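Bon, je vous avais promis de vous raconter mon séjour chez les Borbély, et comme vous êtes plusieurs à m'avoir écrit pour savoir si j'avais enfin appris à dormir, je commence par là. Oui ! Enfin, presque. Vous vous souvenez de mes nuits du printemps dernier (réveil à trois heures, thé, mots croisés, re-thé). Ilona Somogyi, qui lit cette lettre depuis ses débuts, m'avait conseillé de changer d'air et surtout de changer de literie. J'ai fait les deux.
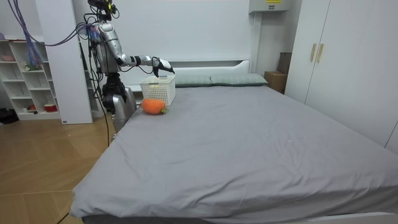 Trarnuvthorpe, novembre

Kálmán Borbély tient une petite maison d'hôtes au bout du village, avec sa collection de 67 théières dans l'escalier et un chat qui s'appelle Deák et qui ne répond à rien. J'y suis restée 4 nuits. Première découverte : Kálmán ne met jamais de couette en automne. Un drap, deux couvertures de laine, et on en retire une si on a trop chaud. J'ai ronchonné le premier soir (j'aime ma couette, je la traîne depuis mes études) et puis j'ai dormi jusqu'à sept heures. Sept heures !

Deuxième découverte : les draps lavés trop chaud, c'est fini pour moi. Je les passais à 60 par habitude, comme ma mère, avec une bonne dose d'adoucissant. Kálmán lave les siens à 40, sans rien, et les sort sur le fil même quand le ciel hésite. Ils sont un peu raides au début – on s'y fait en une nuit.

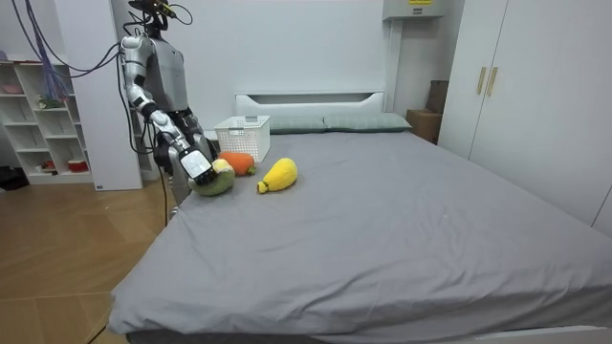 Une peluche verte sur le lit.

J'ai aussi testé l'oreiller Skamau, en balle d'épeautre, que Wiroj Limsakul me vante depuis deux ans. Verdict mitigé. Ça bruisse dès qu'on tourne la tête, et la première nuit j'ai cru qu'il pleuvait. La deuxième, j'en ai retiré deux bonnes poignées de garniture et là, rien à redire, la nuque était bien calée. Je ne suis pas sûre de le racheter à ce prix-là (121 euros la paire, tout de même), mais je l'ai gardé pour la sieste.

Côté tisane, Kálmán jure par le mélange Kallico, tilleul et un peu d'écorce d'orange. C'est bon, surtout avec du miel. Est-ce que ça fait dormir ? Aucune idée, j'en ai bu une pleine théière et je me suis levée deux fois, vous imaginez pourquoi. Maintenant je m'arrête à une tasse, avant vingt et une heures. 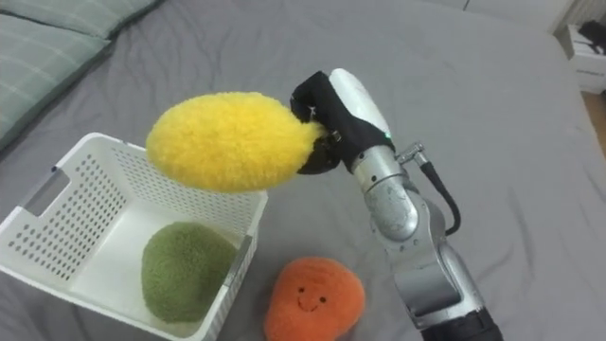

La peluche jaune, juste au-dessus du panier blanc.

Depuis mon retour, je tiens à peu près la route. Le téléphone dort dans la cuisine, la fenêtre reste entrouverte, et j'ai rangé la couette en haut de l'armoire – on verra en janvier ! Miklós Kelemen m'a prêté un vieux réveil mécanique pour remplacer l'alarme du portable. Il avance de six minutes par jour et fait un tic-tac de locomotive, alors pour l'instant il loge dans le couloir, sous une serviette.

Le mois prochain, je vous parle des couvertures de laine, comment les laver sans les feutrer et où en trouver d'occasion. Si vous avez une méthode pour les mites, écrivez-moi, la lavande n'a jamais rien donné chez moi. Et Szabolcs Bozsik, si tu lis ceci, tu as toujours mon édredon bleu.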